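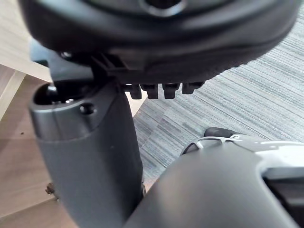
Week 6 handout: The stale picture fault
Robot Safety in Shared Rooms, Haldane Building, Thursday section

Welcome back, everyone. We ran out of time before I could get through the Rostemero case properly, so I've written it up at more length than I usually would, and I hope you'll forgive the rambling. Please read it before lab, preferably with your own log open beside it.

Background

Rostemero is the name of our arm controller, and Cumcombe is the small program that collects the wrist camera pictures and hands them over. The two talk over an ordinary network connection. Every picture gets a time stamp, and if the newest stamp is more than 300 milliseconds old, Rostemero is supposed to bring the arm to a stop. Simple enough, and it had passed its check at the start of the term.

What went wrong

During a slow, hand-guided session in August, the camera driver hung. Cumcombe didn't notice. It kept the last good picture in memory and went on sending it, and (this is the part I'd like you to underline) it put a fresh time stamp on every copy. Rostemero saw nice new stamps and carried on. The log holds 2,771 pictures, and 2,540 of them are the same one. The student guiding the arm felt that the view on the screen didn't match the room and pressed the stop button, which was exactly the right thing to do. The arm touched nothing and no one was hurt.
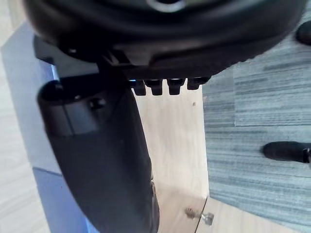 Why it was easy to miss

A wrist view can be hard to read for movement. If something large and dark fills the top of the picture, your eye settles on it and stops looking at the rest. Striped carpet doesn't help much either, as one patch of it looks a good deal like another — I have stared at plenty of it this month and I still get fooled.

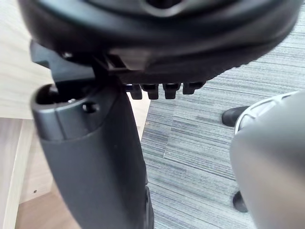
Figure 1. Wrist view with gray carpet in the middle and the gripper, out of focus, at the right.

The other trouble is feet. People step into the reach of the arm and out again, and a frozen picture will show you a clear floor long after somebody has walked onto it. It can do the opposite too, and keep on showing shoes when the person has gone off to get coffee. Either way you're making decisions about a room you can't see. 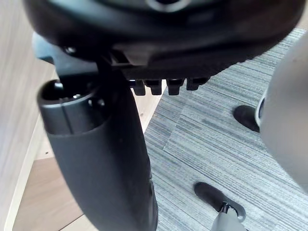
Figure 2. Two black shoes on the carpet tiles, the upper one partly hidden.

What we changed

The time stamp is now made once, when the picture is captured, and Cumcombe isn't allowed to touch it. Rostemero also compares each picture with the one before it. Two exact copies in a row bring up a warning, and the arm won't move again until someone clears it by hand. The team at Sevville, who use the same pair of programs, have made the first change and are still testing the second.

For lab

Work in pairs, with one of you on the stop button the whole time. Unplug the camera with the arm parked and write down what the screen shows, what the log says, and when each one changes. Then plug it back in and do the same again. Bring your notes even if they're messy.

Reading: chapter 4, skipping the part on light curtains, which we'll get to after the break.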